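細かいものの片づけ、よく聞くコツをひととおり疑ってみた

暮らしのメモ／2020年7月7日
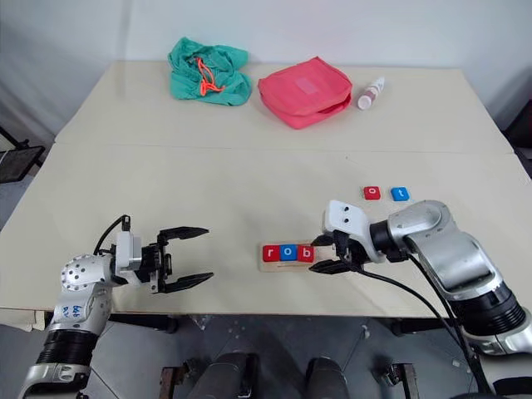
収納の本や雑誌の特集を読むと、細かいものはとにかく「まとめて袋へ」と書いてある。巾着でもポーチでもいいから種類ごとに入れて、口を閉じる。簡単そうだし、見た目もすっきりする。でも私は前からこれを信用していない。袋に入れた時点で、片づけた人の気が済むだけではないかと思っている。机の奥に青緑の巾着とコーラルピンクのファスナーポーチ、手前に文字ブロックの木のトレー、という並びを見くらべると、どちらが使いやすいかは考えるまでもない。トレーのほうは r、o、b まで入っていて、外に o と t のブロックがあることもひと目でわかる。巾着のほうは、オレンジのひもが上に広がっているだけで、中身については何も教えてくれない。

というわけで、このページでは世間でよく見かけるコツを順に取り上げて、うちで残ったものと、やめたものを書いておく。読む人の家でも同じ結果になるとは言わない。家の広さも、使う人の背の高さも、面倒くさがりの度合いも違う。

巾着袋について

巾着は、しまうときは楽だ。放り込んでひもを引けばいい。問題は出すときで、底のほうに入ったものを探すうちに、結局ぜんぶ机の上にあけることになる。旅行用品や体操着のように、使うときは中身を全部出すもの、これには向いている。毎日一つか二つだけ取り出すものには向かない。

「ひもの色で中身を区別しましょう」という案もよく見る。やってみたが、三週間ほどで色の意味を忘れた。紺は充電ケーブル、黄色は裁縫、赤は……何だったか。結局、荷札を一枚ひもに結びつけて、鉛筆で中身を書くのがいちばん長続きしている。飾り気はないが読める。中身が変わったら消して書き直す。

それから、ひもが長すぎる巾着は引き出しの中で必ず何かに引っかかる。結び目を作って短くするか、口を絞ったあとに余りを袋の中へ押し込む。机に置きっぱなしにする袋なら放っておいてもかまわない。うちの Odau の巾着は買ったときから妙にひもが長く、半分に切って端を結び直した。切る前にセロハンテープを巻いておくとほつれない。

ポーチの「立てる収納」

平たいポーチを本のように立てて並べる方法も人気がある。写真で見るとたしかにきれいだ。ただ、あれは中身がほどよく詰まっていて、しかも全部が同じ大きさの場合の話で、少しでもふくらんだポーチが混ざると端から倒れてくる。倒れないようにブックエンドを足し、ブックエンドが滑るので下に滑り止めを敷き、と買い物が増えていく。収納を減らすための収納用品というのは、どうも納得がいかない。

うちでは寝かせて置いている。重ねるのは二つまで。三つ目を重ねたくなったら、どれか一つを空にする合図だと思うことにした。

ファスナーの動きが悪いときに「ろうそくをこすりつける」という話がある。これは疑ってかかったのに、ちゃんと効いた。白いろうそくを閉じた状態の歯に軽く往復させ、何回か開け閉めして、残ったかすを布でふき取る。色つきのろうそくは布に色がつくので使わないほうがいい。鉛筆の芯でもできると書いてある本もあるが、淡い色のポーチでやったら縁が黒ずんだ。おすすめしない。

トレーは偉いか

冒頭でトレーをほめたので、公平のために欠点も書く。ほこりがたまる。持ち運びに向かない。ひっくり返したときの絶望は袋の比ではない。小さい子のいる家では、きちんと仕切られたトレーほど「外に出す遊び」の対象になる。

それでも、決まった場所に決まったものが並ぶ入れ物は、足りないものがすぐわかる。この一点だけで私は使い続けている。文字ブロックやパズル、ねじ回しの替え先、製菓の口金。どれも、一つなくなったことに気づくのが遅れるほど見つからなくなるものばかりだ。

仕切りは細かくしすぎないこと。以前、Kondberg の引き出し用トレーを奮発して、仕切りを全部で11に分けた。最初の週は楽しかった。その後、どの仕切りにも入らないものが出てきて、その「どこにも入らないもの」が横に積まれ、気がつくとトレーの外のほうが多くなっていた。今は仕切りを抜いて3つだけにしている。文房具、電池、その他。「その他」を認めない収納術は、私には続かない。

木のトレーの手入れも、世の中で言われるほど大層なことはいらない。固く絞った布でふいて、日の当たらないところで乾かす。オイルを塗れ、みつろうを塗れとよく言われるが、子どものブロックを載せるだけのトレーに毎月オイルを塗る人がどれほどいるだろうか。塗りすぎてべたつき、かえってほこりを呼んだ経験のほうが私には多い。

おもちゃの文字ブロックをふく

「おもちゃは毎日消毒」という話にも、少し引いてしまう。食べ物の汚れがついた、よその子と一緒に遊んだ、風邪をひいた人がいた。そういうときは洗うなりふくなりする。それ以外の日は、乾いた布でほこりを払えば私は気にならない。

色のついたブロックをふくなら、まず目立たない面で試す。白い布を湿らせて軽くこすり、布に色が移るようなら強い洗剤は使わない。印刷の文字の上をごしごしやるのも避ける。木のブロックを水につけ置きするのは論外で、昔これをやって角が毛羽立ち、紙やすりをかける羽目になった。紙やすりをかけたら当然、色も落ちた。

なくなった文字の探し方も書いておこう。ソファのすき間、洗濯かごの底、靴の中。うちではこの順番でたいてい見つかる。一つ見つからないからといって新しいセットを買い足すと、翌日に出てくる。

小さなスプレーボトル

詰め替え用の小さなスプレーボトルは、便利なものとしてどの特集にも必ず出てくる。私も何本か持っている。だが、これほど中身のわからなくなる容器もない。

まず、寝かせて置かないほうがいい。ふたがしっかり閉まっていても、立てておく。漏れないと書いてある製品でも、私は信じないことにしている。Kárason の詰め替えボトルを寝かせてかばんに入れ、手帳を一冊だめにしてからは特にそうだ。どうしても寝かせるなら、ファスナーつきの小袋に入れてから。

ラベルには中身と、詰めた日を書く。油性ペンでじかに書くとこすれて消えるので、マスキングテープに書いて、その上から透明テープを貼る。もともとの製品ラベルが残ったボトルに別のものを詰めるのはやめたほうがいい。自分は覚えているつもりでも、家族は表に書いてあるとおりに受け取る。塩素系の漂白剤やカビ取り剤は、そもそも小分けにせず元の容器のまま使う。これは疑うとか疑わないとかの前の話だ。

ノズルが詰まったら、針でつつく前にぬるま湯に先だけつけてみる。うちでは40度くらいのお湯で足りた、などと細かく書く人もいるが、温度を測ってまでやることではないと思う。手を入れて熱くなければいい。針でつつくと穴が広がって、霧だったものが水鉄砲になる。

机の奥に一列、という置き方

「机の上には何も置かない」が理想だとよく言われる。これがいちばん疑わしい。何も置かない机は、だいたい隣の椅子か床に物が移っただけだ。

私は壁ぎわに一列だけ置いていいことにしている。列は一本、重ねない、手前は作業のためにあけておく。使いかけの袋もポーチもスプレーも、とりあえず奥の列へ下げる。それで手前が使えるなら十分だ。奥の列が二列目に入りそうになったら、その日の終わりにまとめて元の場所へ戻す。

机を二台つないで使っている家なら、継ぎ目を境にするとわかりやすい。奥の天板は置いておくもの、手前の天板はいま触っているもの。線を引いたりテープを貼ったりしなくても、継ぎ目が見えていればそれで通じる。継ぎ目にたまる消しゴムのかすは、古い歯ブラシでかき出す。専用のすき間ブラシも Starnstead の通販で買ってみたが、歯ブラシとの違いが私にはわからなかった。

白っぽい天板は汚れが目立つから避けろ、という助言もよく見る。汚れが見えるならふけばいいわけで、汚れが見えない濃い色の机のほうが私はこわい。鉛筆の跡は消しゴム、手あかは薄めた台所用洗剤、そのあと水ぶき。メラミンのスポンジはつやのある面だと曇ることがあるので、端のほうで試してから。

買う前に一つだけ

以前、家じゅうの袋とポーチを床に出して数えてみたら、空のものも含めて107あった。この数字を見てから、収納用品の売り場では立ち止まらないようにしている。巾着がほしくなったら、まず引き出しを開けて、空の巾着がないか見る。たいてい入っている。ひもがからまったまま、ほかの巾着の中に。

スプレーの詰まりと木のトレーの反りについては、1月に別のページに少し書いた。反りのほうは直し方をいくつか試したが、どれもうまくいかず、いまは反ったまま使っている。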